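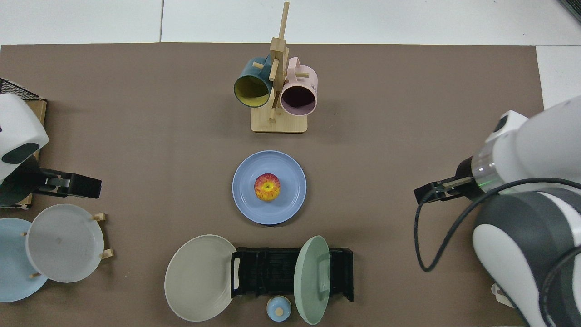

3.2 The tabletop set

Our earlier survey in the Granda apartments gave us a long list of what people keep on a counter, and the fun part was boiling that list down to one table. The Dokico set, as we came to call it, had to feel like a real kitchen corner. It needed plates, mugs, something with a lid, something to eat, and at least two kinds of holder that ask for different ways of putting a thing away. We also wanted pieces that people liked looking at, and here color did a lot of work. Almost everyone in the pilot named the plates by color before they said anything about size, and those names stuck so well that we use them in the coding sheet.

Flat ware turned out to be a richer topic than we had expected. A plate can lie flat on the counter, stand on edge in a rack, or lean on its neighbor, and people have strong feelings about each. In the pilot, a plate lying flat was read as "in use" or "about to be used," while the same plate on edge was read as "put away," even when the rack stood right next to the eating spot. We found this delightful, and it gave us the first of our coding rules: the pose of a plate is scored before its place.

The mug tree works in another way. It takes up very little counter, it shows everything it holds, and a mug on it is always ready to grab. Figure 2 has the tree at the back of the mat with a teal mug on the left and a pale pink one on the right. The insides matter as much as the outsides. The teal mug is yellow within, and several people in the pilot chose to hang it so that the yellow could be seen from their chair. We had planned to score only whether a mug was on a peg. After the first Friday session we added a line for which way its mouth faced.

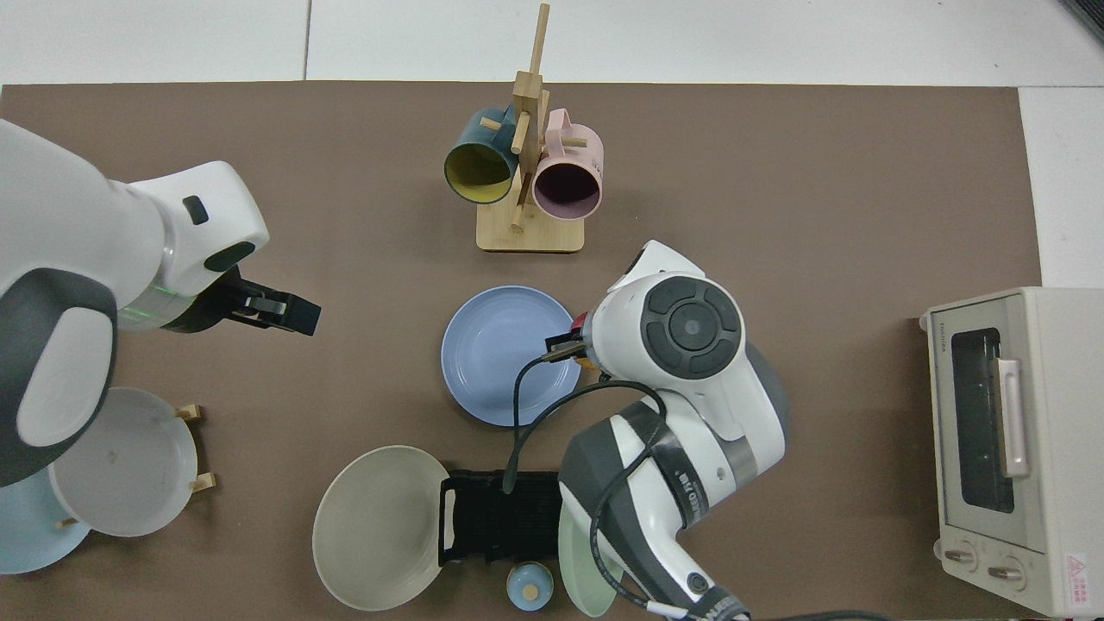

Photo: Zoltán Simon / Kularon

Figure 2. Part of the Dokico set on the brown mat: mug tree at the back, light blue plate lying near the middle, lidded jar at the front.

The light blue lidded jar gave us the most trouble in coding and some of the best talk. Its round knob makes it easy to spot, but people did not agree on what it was for. Sugar, salt, garlic and tea bags all came up. Because its use was open, its place was open too, and it moved between layouts more than any other item. Qiuyue Duan coded the jar separately for this reason, using five zones of the mat where the other items needed only four.

Food was kept to a single apple. It gives the table a bit of life, and it has no holder of its own, so each person has to decide whether it belongs with the plates, with the appliances, or out on open mat. In the layout shown in Figure 3, the apple is by itself in front of the small cream-white appliance, well away from the dishes. The rack in the same layout is near the back edge and holds a sage-green, a blue and a beige plate on edge. The beige one leans to the right. We score a leaning plate as racked, with a note, and those notes became a rewarding data source of their own (Section 4.1).

Figure 3. A layout with the plates racked toward the back and the apple on open mat. 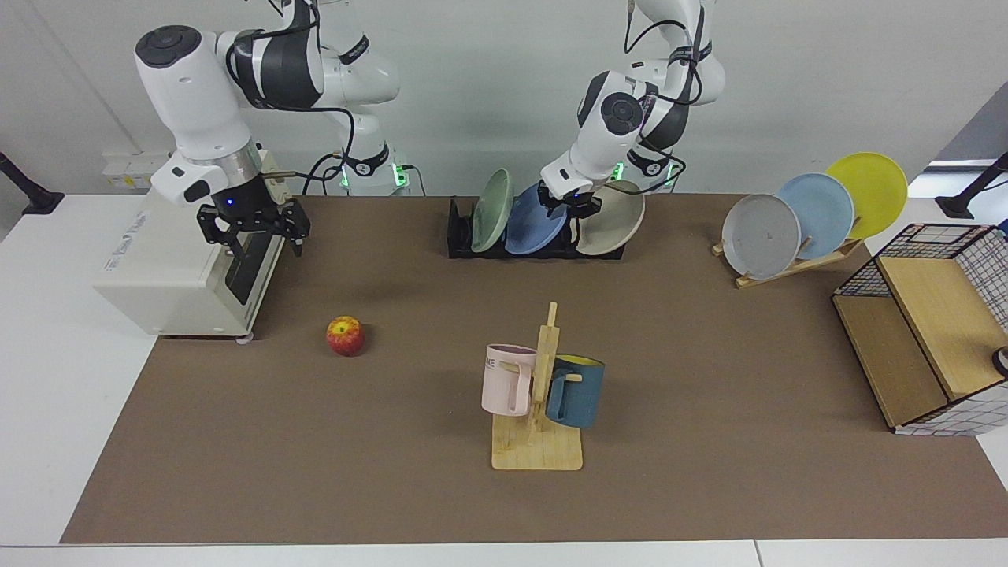

3.3 Coding the layouts

Each layout was coded from photographs by two readers working apart. The sheet has 11 lines, covering pose, zone, holder, facing and nearest neighbor, with a free line for remarks. We borrowed the idea of the nearest neighbor line from the Kwon pantry sheet and would warmly recommend it to anyone doing similar work. It is quick to fill in, and it picks up pairings that zones miss, such as a jar that always travels with the same plate.

Around 600 layouts were coded this way, most of them in November. Where the two readers differed, they met over the photographs and settled on a shared code. Nearly all of these meetings were about leaning plates and the direction of mugs. Plate colors caused a smaller problem, as sage and mint were both in use for the greens, and we merged the two names before the final count.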